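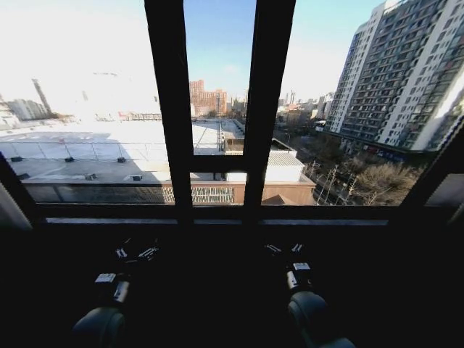 Window

A window is an opening in a wall, roof or door that lets in light and, in many cases, air. Most modern windows are filled with glass held in a frame. The word comes into English from Old Norse, where vindauga meant "wind eye", a lovely reminder that the earliest windows were simply holes, open to the weather and to the smoke going out.

Early history

Before glass was cheap, people filled their windows with whatever let through a little daylight: oiled cloth, animal hide, thin sheets of horn, paper or slices of pale stone. Shutters did the rest. The Romans were using window glass by the first century AD, though the panes were small, thick and cloudy, and they were mostly found in bath houses and the homes of the rich.

In medieval Europe, glass went first into churches. Small pieces were joined with strips of lead, and from this simple need came the whole marvellous art of stained glass. Ordinary houses waited much longer. In England, glazed windows did not become common in modest homes until the sixteenth and seventeenth centuries, and even then some families took their windows with them when they moved!

How the glass was made

Crown glass was made by blowing a bubble, opening it and spinning it until it flew out into a wide disc. Panes were cut from the thin outer part. The thick lump in the middle, known as the bullion or bull's eye, was the cheapest bit and often ended up in back rooms, and today it is the part people hunt for in old cottages.

Cylinder glass was blown as a long tube, slit down its length and flattened in an oven. Float glass, developed in Britain in the 1950s, is made by pouring molten glass over a bath of molten tin. It comes out so smooth and even that it needs no polishing, and nearly all flat window glass is now made this way.

Parts of a window

The head is the top of the frame and the sill is the bottom. The upright sides are called jambs. A mullion is an upright bar that divides one part of a window from the next, while a transom is a bar that runs across. Glazing bars are the thinner strips that hold small panes inside a single sash. The sash is the framed piece of glass itself, whether or not it moves.

Common types

Casement windows are hinged at the side and swing like a door. Sash windows slide up and down, usually with the help of weights hidden in the frame, and a well-balanced one can be lifted with a finger. Bay windows push out from the wall and bring in light from several sides. An oriel is a bay that starts above the ground, often resting on a carved bracket. Dormers stand up from a sloping roof and can turn a gloomy attic into the best room in the house.

Windows in the town of Prarside

Prarside is a fine place to see many of these types within a short walk. Its old market street, Sturkmont, has 137 listed sash windows, and 17 of them still hold their first crown glass. The Murín building, at the top of the street, is known for its 2 stone oriels, which face each other across a narrow yard. Repairs along Sturkmont are carried out by the Prakier workshop, which keeps a store of old panes for matching.

Light and warmth

Glass lets sunlight in easily but is a poor keeper of heat. Double glazing gets round this by sealing a layer of air or another gas between panes. Thin metal coatings, too fine to notice, can send warmth back into the room while still letting daylight through. Old windows can do well too: good shutters, heavy curtains and a careful repair of gaps all make a real difference on a cold night.

See also

Glazing
Leaded light
Shutter
Skylight
Window tax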